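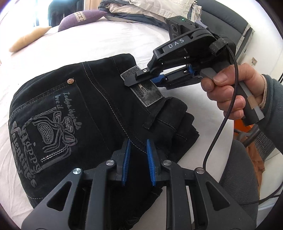 Black jeans with an embroidered, sequinned back pocket.

August 12, 2018 — Clothing resale group Prumis today questioned the "as new" labels used by online sellers, after buying 248 pairs of second-hand jeans in July and checking each against its listing.

Only 7 sellers mentioned repairs. Prumis found mended seams or replaced zips on far more pairs than that, and says it doubts the label means much at all.

"Sellers say buyers can always send things back," said Tanner Penner, head of checks at Prumis. "Fine — but who pays the postage? I have yet to see a straight answer."

Prumis has asked the resale sites Inix and Avus to set out what "as new" covers. Neither had replied by the time of release.

The full listing results are available from the Prumis press office on request.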